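Workshop and Household Tips: Phones and Tablets

Keeping a Phone Battery and Charging Port in Good Order

Most phones that come in for poor charging have nothing wrong with the battery. The port is packed with lint, the cable is worn, or the charger does not match the phone. All of these can be checked at home with a light, a wooden toothpick and a second cable.

The notes apply to any phone or tablet with a USB-C or older micro-USB port. Wireless charging is covered at the end.
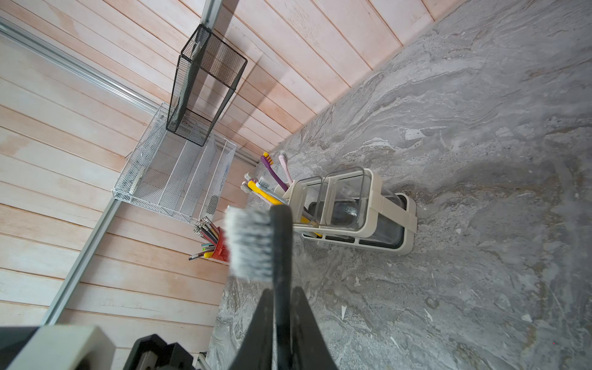
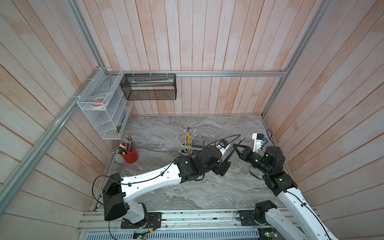

Checking the port

Switch the phone off completely before putting anything into the port. Sleep mode is not sufficient, as the contacts can still carry power.

Shine a light straight into the opening. A USB-C port has a thin tongue in the center with contacts on both faces. Lint collects at the back wall, where each insertion of the plug presses it flatter. A layer too thin to notice is enough to stop the plug from seating. The usual symptoms are a cable that falls out under its own weight, charging that starts and stops when the phone is moved, and a slow charge from a fast charger.

Shave a wooden toothpick down to a flat blade. Work along the outer walls of the port, drawing the lint toward you. Do not lever against the tongue. Pins, needles and paper clips will scratch the plating and can bridge two contacts.

Canned air is useful only after the packed material has been loosened. Hold the can upright and use short bursts. Tilting it releases liquid propellant.

If there is sticky residue, dampen a thin foam swab with isopropyl alcohol, wipe the outer walls once, and leave the phone off until the port is dry. Cotton swabs shed fibers and are generally too thick for USB-C.

Checking the cable

Try a second cable before blaming the phone. Wear usually shows first where the cord meets the plug. Bend that section gently while charging – if the charging symbol flickers, discard the cable. Wrapping the joint in tape hides the break and does not repair it.

Cables also differ in what they can carry. A thin cord supplied with a pair of headphones may charge a phone, but slowly. Label the good ones at the plug end. A narrow paper label folded over the cord stays on longer than one wound around it.

Charging habits

Heat does more damage than frequent charging. Take the phone out of a thick case if it feels warm on the charger, and keep it off beds, sofas and sunny dashboards.

Leaving a phone at 100 percent overnight on an occasional basis does little harm. Doing it every night adds some wear. Most recent phones have a setting that holds the charge below full until morning, and it should be left on. The name of the setting varies by maker, so search the settings menu for "battery" and read through the options.

For a phone going into a drawer as a spare, charge it to half, switch it off, and store it in a cool, dry room. Top it up every few months. A phone stored empty may not restart.

Wireless pads

Center the phone on the pad. An offset of 2 centimeters can be enough to slow the charge and raise the temperature. Remove cases with metal plates or card pockets – the plate heats up, and the strip on a card can be erased.

When to stop

Do not continue with a phone whose back has lifted or whose screen is separating from the body. The battery may be swollen. Switch the phone off, leave it unplugged, do not press it flat, and take it to a repair shop or battery collection point.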